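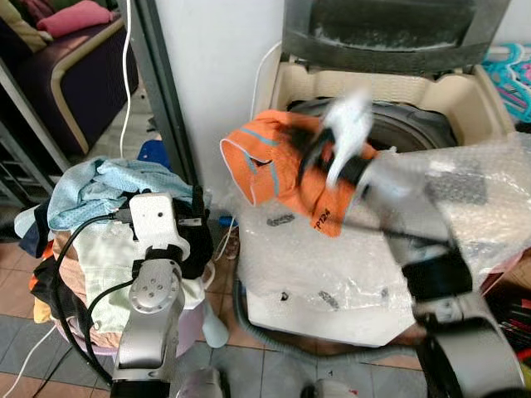 Waschtag! Das Orangefarbene kommt zuerst dran.

Wer hier schon länger mitliest, weiß ja, dass ich beim Thema Wäsche ungefähr so diszipliniert bin wie eine Katze beim Baden. Zwei Wochen lang geht alles gut, dann kommt Besuch oder eine Erkältung dazwischen, und plötzlich quillt der Korb über und ich ziehe morgens das T-Shirt an, das ich eigentlich nur noch zum Streichen nehme. Diesmal war es wieder so weit, und weil mir Duangjai Thammasiri unter dem letzten Beitrag geschrieben hat, ich solle doch bitte mal über was ganz Alltägliches bloggen und nicht immer nur über Reisen – bitte sehr, heute gibt es Wäsche.

Also, die Waschmaschine. Ein Toplader, weiß, mit dunklem Deckel, und die Luftpolsterfolie ist immer noch dran. Ja, ich weiß. Meine Freundin Védís Juhl fragt jedes Mal, ob ich die Maschine irgendwann zurückgeben will. Will ich nicht! Ich komme nur nie dazu, das Zeug abzumachen, und inzwischen hab ich mich so an das Knistern gewöhnt, dass mir was fehlen würde. Außerdem stelle ich da gern mal was ab (das Waschmittel, den Kaffee, einmal auch den Kaffee ohne Untersetzer, reden wir nicht drüber).

Was ich am Toplader wirklich mag: Man muss nicht in die Knie. Bei meiner Mutter stand immer eine Maschine mit Bullauge, und ich sehe mich heute noch als Kind davorhocken und einzelne Socken aus der Gummidichtung fischen. Jetzt Deckel auf, Sachen von oben rein, fertig. Der Nachteil ist, dass man viel zu leicht zu viel reinstopft. Es sieht immer so aus, als würde noch ein Handtuch passen. Meistens passt es auch, aber sauber wird es dann halt nicht so richtig.

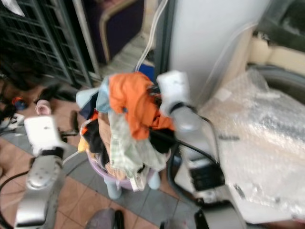 Beim Sortieren bin ich inzwischen entspannter als früher. Ich hatte mal ein System mit vier Stapeln: hell, dunkel, bunt und »weiß ich nicht«. Ratet mal, welcher der größte war. Heute mache ich nur noch zwei, nämlich alles, was färben könnte, und alles andere. Knallfarben wie Orange wasche ich die ersten paar Male grundsätzlich allein, und zwar seit dem Juli, in dem ich die Bettwäsche in einem sehr zarten Lachston aus der Trommel geholt habe. Sah gar nicht schlecht aus, war aber halt nicht so gedacht. Hellblau und das ganz blasse Grün dürfen zusammen rein, die vertragen sich. Schwarz und Dunkelblau kommen in die letzte Runde, auf links gedreht, wenn ich dran denke.

Und dann die Temperatur. Ich wasche fast alles auf 30 Grad, auch Sachen, bei denen meine Mutter die Augenbrauen hochziehen würde. Für Küchentücher und Unterwäsche drehe ich hoch, der Rest wird bei mir auch so sauber. Beim Waschmittel nehme ich deutlich weniger als früher, vor allem bei Sportsachen und allem mit reflektierenden Streifen, und Weichspüler lasse ich da ganz weg. Netzstoffe stecke ich in ein Wäschesäckchen, seit sich mal ein Reißverschluss darin verbissen hat. Das Shirt hat es nicht überlebt, der Reißverschluss schon.

Den Korb stelle ich übrigens direkt neben die Maschine, dann muss ich nicht mit dem Arm voller Zeug durch die Gegend laufen und unterwegs die Hälfte verlieren. Lavendelfarbenes Plastik, nichts Schickes, aber ich hab ihn richtig gern. Ich hatte mal einen aus Weide, wunderschön, und er hat mir in jeden zweiten Pulli Fäden gezogen. Seitdem: Plastik. Lässt sich auch einfach kurz abduschen, wenn mal was Matschiges drin war. 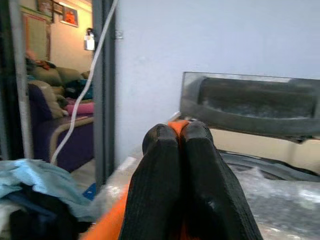 Noch was, worauf ich erst spät gekommen bin: die Taschen. Ich greife jetzt wirklich in jede rein, bevor sie in die Trommel geht. Bisherige Ausbeute dieses Jahr: zwei Einkaufszettel, ein Haargummi, eine Haselnuss und ein Taschentuch, das ich leider NICHT gefunden habe. Wer schon mal eine dunkle Ladung mit Taschentuch gewaschen hat, weiß, wie der restliche Abend aussieht. Ich saß mit der Fusselrolle da und hab einen ganzen Film lang gerollt.

Und den Deckel lasse ich nach dem Waschen immer eine Weile offen, sonst müffelt es irgendwann. Das hat mir Védís beigebracht, die ansonsten Wäsche noch mehr hasst als ich und ihre Handtücher am liebsten einfach nachkauft.

Jetzt fehlt nur noch das Aufhängen, und das ist für mich ehrlich gesagt der schlimmste Teil. Socken! Wie handhabt ihr das, hängt ihr die gleich paarweise auf oder sucht ihr hinterher? Schreibt es mir gern in die Kommentare, auch eure Tricks gegen Taschentuchfusseln, die brauche ich ganz dringend.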